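Notebook, March 25, 2021
Shelf restocking cell, Brellard floor 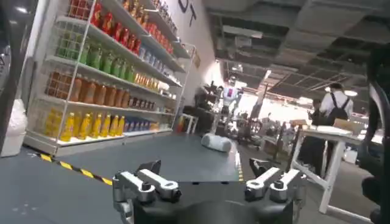 So Divina and I spent most of the morning on bottles again, and I want to get this down before I forget which changes we made. The gripper opening is wider now (her idea, she was tired of it knocking neighbors over) and we dropped the approach speed to 60 percent for anything in the front row. Best run so far was 53 picks before somebody had to step in!

What I keep thinking about is the restocking crew at Jikholm. Trinidad Marquez came by and asked the question I was sort of dreading, who gets the night shift once this goes in. Right now the plan has one person minding two aisles, doing the odd shapes by hand and clearing jams. She says clearing jams is a worse job than stocking if you can't see what the arm is about to do next, and she's right, I stood there for an hour and got jumpy myself. She wants a pause button on both ends of the aisle, plus a say in when the thing runs. I wrote that down word for word for Lagman.

Also, the lifting. Two people on her crew have bad shoulders and would hand over the bottom shelves tomorrow, so it's a mixed bag over there.

To do: new fingertip pads, ask Pokholm about the second button, log file 2712 (stops dead after pick 9, no idea why). Divina wants the crew here in April to try it themselves, before we fix the layout. Yes please!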